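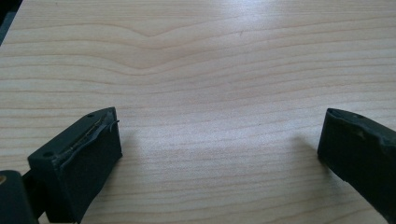
Home Issues Authors Search

4. Equipment Planning and Cost

4.1 Scope of the purchase

The laboratory at Draritz entered the planning year with a fixed equipment budget and two competing requests. The first was for a second fixed robot arm. The second was for paired hand-held grippers, with which an operator records two-handed table tasks directly. This section reports how the second request was costed and why it was funded first.

Quotations were obtained from two suppliers, Prader and Kenent. Prader offered a complete pair, including finger pads and cabling, at 2295 dollars. Kenent priced the bodies alone and left pads and cables to the buyer. The Kenent offer was lower on paper, but the missing parts added 851 dollars to it and brought a separate delivery date. The Prader pair was ordered in April.

4.2 Recurring costs

Finger pads and the thin strips along the finger edges are treated as consumables. They are budgeted by the quarter and charged to the project that uses them. Marker plates are held as spares, two per gripper, and are replaced whenever a printed dot can no longer be read by the tracking software.

Floor space was the item most often left out of early drafts. A station needs a table, room for stands and a clear path for cables, and the planned layout allows 13 square meters for each. Household objects for the tasks are bought locally from petty cash - their cost is too small to affect the comparison.

4.3 Station in use

Figure 3 shows the two-handed task on which the estimate of operator time was based. The operator holds one gripper in each hand and works at a table with a wire basket and a green bottle. Both grippers are wired, and cable length was therefore written into the order as a separate line.

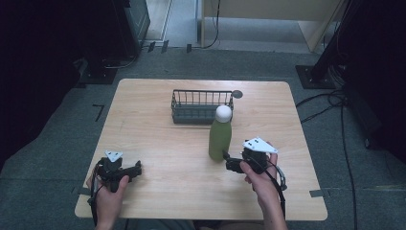 Figure 3. Two-handed task with a pair of hand-held grippers.

Haiyan Fang objected at the draft stage that operator wages would pass the price of the hardware within the first year, and asked that the two be shown in one table. The revised budget does so. Wages are entered by the hour, with setup time included, and hardware is spread over its expected service life.

Reader comments

Marlina Tambunan: Did the Kenent price include any warranty on the bodies? Ours did not, and we had to add it later.

Qin: Please post the wage table as a separate file.

Contact | Copyright | Back to top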